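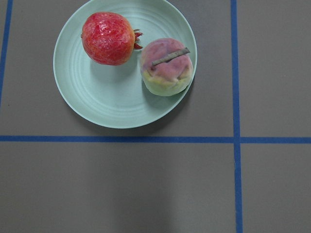
*Words by our workshop correspondent. From the May issue.*

# My Week as a Robot's Teacher

The first thing I learned is that I breathe wrong. You wouldn't think breathing matters when you're moving a peach with a machine, but I was holding the leader arm (a light, skinny twin of the real one, clamped to the bench in front of me) and every time I exhaled, the real arm dipped a little toward the plate. The woman at the next station told me to lean my elbow on the table. Much better!

I'd come to Stunero, a small outfit on the second floor of an old building in Cletby, to find out what it takes to show a robot how to do something. I had pictured a lot of typing. There was hardly any typing. There was a gray work surface marked off with blue tape, a pale green plate, a pomegranate, a peach, and a job that any toddler could manage: pick the fruit up from one taped section, put it on the plate, let go, back away. Then reset everything and do it again. My share for the week was 144 good runs.

I figured I'd be finished by lunch on day one. I was not finished by lunch on day one.

## Two ways to hold a hand

Stunero teaches its arms in two ways, and they let me try both. In the first you grab the arm itself, with the motors slack, and walk it through the motion. It feels like dancing with somebody very heavy and very polite. You get a real sense of how the joints want to move, and I liked it a lot, but your own hands keep wandering into the camera's view, which is no good if the robot is supposed to learn from what the camera sees.

The second way is the leader arm. You move the small one, the big one copies you, and your body stays out of the picture. The catch is that you can't feel the fruit. All you have is your eyes and a squeeze handle, and I spent my first hour either pinching air or clamping down so hard that the software beeped at me.

The pomegranate is the easier of the two, which surprised me. It's firm and close to round, and once you've got the fingers around its middle it stays put. The crown is the trouble. If it's pointing at you when you come down, one fingertip lands on those little spikes and the whole fruit rolls. I started turning my wrist to come in from the side, and the session lead got quite excited about that. A robot that only ever sees perfect approaches, she explained, has no idea what to do with an awkward one.

The peach is lumpy, and a lumpy thing has good sides and bad sides. There's a crease low on it that I came to hate. There's also a brown stick lying across the top, and the stick was mine to deal with. House rule: you don't touch the stick on its own, you grip below it. I must have said "below the stick" out loud a few dozen times.

## What the wrist sees

The arm carries a small camera at its wrist, and between runs I got into the habit of watching that feed instead of the table. It changes how you work. From my chair the plate looked huge and easy to hit. From the wrist, with the two fruits close together and the pomegranate's crown aimed right at the peach, I could see how little space I'd left myself. After that I tried to set the first fruit down farther over, so the second one had somewhere to go.

The ridges in the plate helped, too. They run in rings from the middle out to the rim, and I used them like the lines on a dartboard. The arm doesn't know they're rings, of course, but I did, and my placing got steadier.

Speed was the other lesson. You want to be quick, because you're bored and your shoulder hurts. The log showed my early runs at 800 frames or more, full of dithering, and by midweek I was down to 600. Then I got cocky, rushed the release, and had a whole batch thrown out. They'd rather have a slow run with a clean let-go than a fast one where the fruit gets a shove at the end. Fair enough.

## Handing it over

On my last afternoon my runs went into the pile with everyone else's, 734 in all, and the software team (they call the training program Mudaliar, and I never did find out why) left it chewing overnight. I came back in the morning with coffee and a ridiculous amount of nerves.

The arm lifted the pomegranate on its first go. It came in from the side, with a little turn of the wrist, and I yelped – that was my turn! It missed the peach twice, got it on the third try, and hovered over the plate for what felt like ages before it opened its fingers. I do that. I hover.

Next month they're moving on to bowls, with a second crew out at Prustgate, and they asked if I'd like to come back for it. I've said yes, as long as somebody finds me a chair with an armrest.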